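Plullex Pairing Station
Sorting and matching equipment for molded footwear, slippers and other soft goods

Home > Equipment > Packing room > Pairing Station

If you run a packing room for clogs, slides or slippers, you already know where the day goes. The molding side keeps a steady pace and the cartons are waiting, and in between there are people standing at a table with a heap of lefts and a heap of rights, picking one up, turning it over to find the size, setting it down, picking up the next. It's careful work and it has to be right, and by the middle of the afternoon everybody's thumbs are sore. We built the Pairing Station for that table.

The station takes single shoes from a chute or a tote, picks each one up by the strap or the heel rim, reads the size, and sets left and right together on the outfeed belt. Your people take it from there. They check the pair, add the tissue and the tag, and close the box. We've been asked many times over the years to automate the boxing too, and we may get to it someday, but the folks who pack shoes for a living are very good at spotting a bubble in the rubber or a smear of color, and we'd like to leave their hands and eyes free for exactly that.

How the gripping works

The station uses a pair of slim, flat finger pads that close on the thickness of the upper. One pad goes inside the foot opening and the other stays outside, and they squeeze just enough to lift. Soft rubber is forgiving in some ways and a real nuisance in others. It flexes, it swings, and a glossy finish slides where a matte one grabs, so every style gets its own grip setting, which your lead can save under a name and call up again in a few seconds.
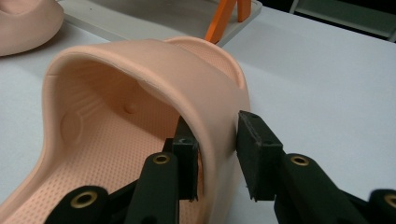 When a new style comes in, someone in your packing room teaches it to the station. There's no programming in the usual sense. The person picks a style name on the screen, goes through a set of practice pickups at the table, and the station works out its starting grip from those. We suggest 40 pickups for a plain slide and a few more for anything with a loose back strap or a fleece lining. Most people get comfortable with it in a morning, and we always ask that the teaching be done by somebody who has packed that kind of shoe before, because they know where it wants to be held!

What it changed at Furnulthorpe

Our first full installation went into the Benavides packing room at Furnulthorpe, where they make clogs for nurses, cooks and gardeners, and we'd be leaving out the best part if we only talked about the machine. Loretta Wojcik leads the packing crew there. She had been pairing shoes by hand for a long stretch of her working life, and she was polite but not exactly thrilled when we first came through the door with a tape measure.

"I thought they'd be showing half of us out," she told us over coffee last January. "What happened is the pairing table got smaller and the checking table got bigger. I've got the same crew. We rotate now, so you might teach in the morning and check after lunch, and you're not doing the one motion all day long."

Her crew asked for several changes, and nearly all of them went into the station you can buy today. The screen was moved down so that shorter people can read it without tipping their heads back. The pause bar now runs the whole length of the front, and anyone can press it for any reason. And the chime that used to sound for every mismatched pair is now a small amber light, which came as a great relief to the people at the next table over.

Not everything was smooth, and we don't mind saying so. The first weeks were slower than hand pairing, mostly on account of the lined winter styles, and there were days when the crew went back to the old table to get an order out. Loretta kept a notebook of every style that gave trouble, and our setup guide still follows the order of her pages. She'd also like future customers to know that job rotation should be talked over with the crew before the station arrives, while there's still time to change the plan. We agree with her, and we now set aside a visit for that conversation with every order.

What's in the package

Pairing Station, main unit with outfeed belt
Teaching table with white easy-wipe top
Hand-held teaching gripper and spare finger pads
Small Bamby cart for moving totes between the chute and the table
Setup visit, crew meeting and two days of training in your own packing room

Details

Catalog number: 2437
Styles stored: 200
Shoe types: molded clogs, slides, slippers, garden shoes
Not suited to: laced shoes, tall boots, anything with a heel spike
Staffing: one person per shift to keep an eye on it, plus your usual checkers
Replacement finger pads, sold in pairs: part 403

Caring for the finger pads

Finger pads wear, and the bottom edge usually goes first. Have a look at them at the start of each shift and change them when the edge feels rough enough to leave a mark on a soft finish. It takes a small screwdriver and a couple of minutes. Please run a few scrap shoes through afterward before going back to good stock.

Questions we hear a lot

Can it handle two colors of the same style at once? Yes, as long as both colors have been taught. Very dark shoes may need the extra lamp, which we're happy to lend you for a trial.

Will it work with our own totes? Probably. Send us one along with a handful of your shoes (seconds are fine, we're not proud) and we'll try them in our shop and let you know how they did.

Does the station keep track of how fast each person works? No. It logs pairs and stoppages by style. The crew at Furnulthorpe asked for it to be that way, and we've kept it that way for everybody.

To arrange a visit, use the contact form and tell us a little about what you make and how many people work in your packing room. Bring your packers along to the demonstration if you can. There's plenty of coffee, and they're welcome to try the teaching table for themselves.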